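I got to the Skirside open house on Wednesday and headed straight for the gripper demos (no coffee, big mistake). They had 4 controllers running in simulation, all driving the same arm, and you could fiddle with the settings yourself!
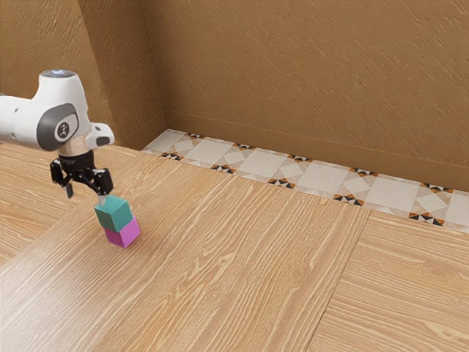
Teal on magenta, fingers open, in the Zekoso sim.

My favorite was the Policarpio controller, which lets you set how slowly the fingers open. I tried it at 20 percent and it felt so much calmer than the Girkilo one, though the Girkilo menus are way nicer.

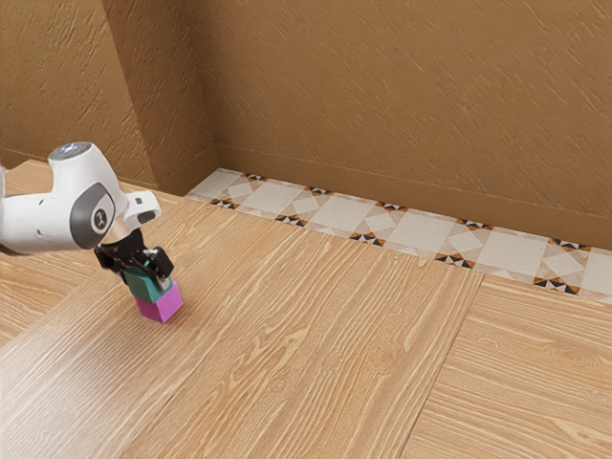
Grip force was what I really came to ask about. The slider goes up to 3,000 and I kept nudging it while the fingers were clamped on the green cube, right on top of the magenta one. I'm going back in October with my own settings file.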